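Toy Lending Library – Frequently Asked Questions

Villaseñor Branch, lower level

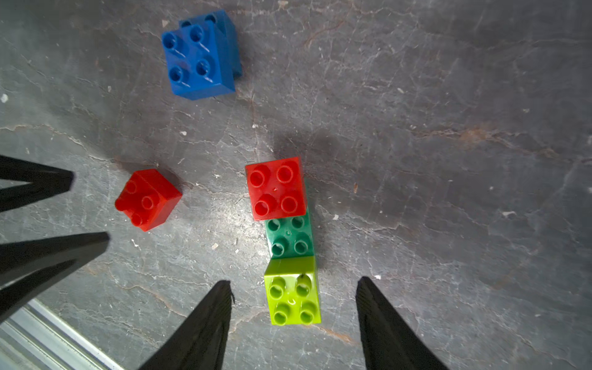
Who can borrow from the toy library?
Anyone with a Villaseñor library card in good standing. Children under 12 need a parent or guardian on the account. Every set goes out in a zip bag or a lidded tub with a tag that says what belongs in it. For building sets the tag gives the size and color of each piece, so a blue 2x2 brick with four studs on top is listed as "blue 2x2." Please check the tag before you leave the desk.

How many items can I take at once?
Four per card. Puzzles and board games count as one item each.

How long can I keep them?
Three weeks. You can renew once if no one is waiting. Renewals can be made at the desk, by phone, or in your Gosoveo account under "My Loans."

What does it cost?
Borrowing is free. Late items are 50 cents a day, up to the price of the item.

What if a piece is missing when I bring a set back?
Tell us. We hold the set for two weeks in case the piece turns up at home. A single lost piece is not charged. If the set can't be used without it, we bill for a replacement part, or for the set if parts aren't sold.

Do you clean the toys?
Yes. Hard plastic is washed in warm soapy water and air dried. Wood is wiped down. We don't lend plush toys or dress-up clothes.

Can I reserve something?
Yes, through the catalog. You'll get a text when it's ready, and we keep it at the desk for four days. The catalog has 116 titles at the moment – new ones are added in April.

Do you take donations?
Complete sets in good shape, yes. Bring them in on a Tuesday, when Theda Gerlach is at the desk to look them over. We can't take battery toys, magnets, or anything with chipped paint.

Can a daycare or classroom borrow?
Yes, with a group card. The limit is ten items, and the form is at the desk.

Who do I call about my account?
The front desk, extension 2000.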